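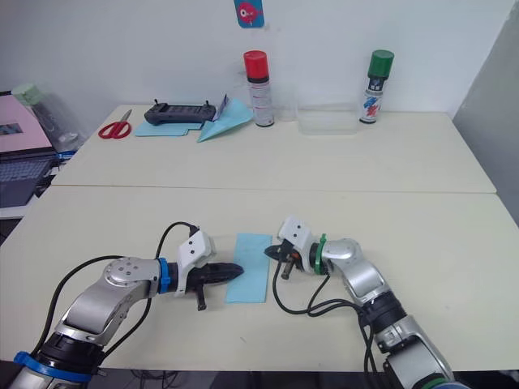 About Us

Hi, I'm Nestor Dagdag, and I run Viltodstead, a small school where grown-ups learn to make and mend their own clothes. If you found us because you typed "how to hem pants without crying" into a search box, welcome, you're in very good company!

I get asked a lot how I ended up doing this. My grandmother took in alterations in the back bedroom of our house in Tagle, and from the time I could reach the pedal I was allowed to wind her bobbins. I wasn't allowed to touch anything else. She had a tin of zippers sorted by length, another tin for hooks and eyes, and a drawer of brown paper patterns she had drawn herself, with neighbors' names penciled on the corners. Half of those neighbors had moved away by then. She kept the patterns anyway, in case they came back with the same waist.

I went off and did other things for a long time. I worked in a shipping office, I sold paint, I was a fairly bad waiter. Then my good wool coat lost its lining and the dry cleaner wanted more to fix it than I'd paid for the coat (it was secondhand, but still). So I bought a used sewing machine from a lady across town and spent most of a winter getting that lining in. I put the left sleeve in inside out. Twice! But I wore the coat that spring, and people at work started leaving bags of torn things on my chair, and I found I was happier going home with a bag of torn things than I had been in years.

The first classes were at my kitchen table in Brireck. I could fit two students if one of them didn't mind sitting next to the stove. We did hems, buttons, and patch pockets, and I'd make soup, and everybody went home smelling like onions with their pants the right length. When the waiting list got longer than my patience for moving the toaster, I rented our first real room over the hardware store on Suner Street, and that's still where we are.

How we teach

Classes are small. We take 8 people at a time and no more, and that number has never budged even though my accountant brings it up every chance she gets. With eight I can get to each person before they've sewn the wrong side to the wrong side all the way down a leg. With twelve, I know from one terrible evening, I can't.

You'll start on something you'll really use. I don't do sample squares. Well, I do one sample square, so you can get a feel for the pedal, and then we cut out a pillowcase or a drawstring bag. Beginners are often scared of cutting, and I understand that, I still hold my breath over good linen. So for the first project I hand out old bedsheets. Cut away! If it goes wrong there's plenty more sheet.

After the beginner course, most people go one of three ways. Some want to make clothes from scratch, and they take the Shirt class, which is long and has a collar in it. (The collar is fine. Everyone worries about the collar. Worry about the sleeve plackets.) Some just want to fix what they own, so they come to Mending, where we do knees, elbows, moth holes, split seams and those awful little tears that happen next to belt loops. And a few fall in love with fitting and start turning up with boxes of thrift store jackets. You know who you are.

Our machines are plain mechanical ones. They go forward, they go backward, they do a zigzag and a buttonhole. I like them because you can hear when something's off, and because when one jams I can usually have it open and running again before the tea's cool enough to drink. If you've got your own machine, please bring it in, even if it's been in a closet since your aunt gave it to you. I'd much rather teach you on the one you're going to use at home. Bring the manual if you have it, and the pedal. Please don't forget the pedal. I have driven people home for the pedal.

The mending count

Mending students fill out a little card for everything they finish, and we've kept every card since we moved into the Suner Street room. As I write this we're at 2,924 garments, and 2,424 of those were fixed by the person who wears them. The rest are for husbands, kids, roommates, and one very patient dachshund with a raincoat. I keep the cards in a zipper tin. Reading back through them is my favorite thing to do on a slow afternoon: "gray cardigan, both elbows, third time." "Dad's work shirt." "Curtains, I know it isn't clothes."

Open table

On Saturday mornings the room is open to anyone who has taken a class with us. You don't need to sign up. Come in, grab a chair, use the machines and the big iron, and ask me things. It gets loud. There's usually somebody lying on the floor pinning a skirt hem on somebody else, and there's usually a cake, though I can't promise a cake. Bring your own thread if you're fussy about color. We've got black, white, navy and a frankly enormous amount of mustard yellow that I got in a job lot and will be using up until I retire.

A few things people ask

Do I need to be good with my hands? No. You need to be willing to unpick a seam. I unpick something every single day.

Can I bring my kid? Evening classes are adults only, as there are hot irons and long days behind everyone. Kids are welcome at open table if they come with you, and I've got a box of buttons that will keep most of them busy for an hour.

Will you just hem my pants for me? I get this by email a lot! I don't take in alterations, but come to Mending and you'll hem them yourself in an evening, and then you'll do all the others you've been rolling up.

Do you teach knitting? I don't. I've tried to learn and I have half a scarf to show for it.

What should I wear? Anything you can bend over in, with flat shoes so you can feel the pedal. Tie back long hair. And if your sleeves are big and floaty, maybe save that blouse for another night.

Getting here

The door is to the left of the hardware store, painted green, with a bell that you have to push harder than you'd think. Go up the stairs and straight ahead. Parking is easier behind the building after six. We close up for the second half of December so I can go see my family in Tagle, and sew on all the buttons they've been saving for me.

Course dates go up on the Classes page as soon as I've settled them, and the beginner course fills first. If it's full, send me a note anyway and I'll put you on the list for the next one.

Nestor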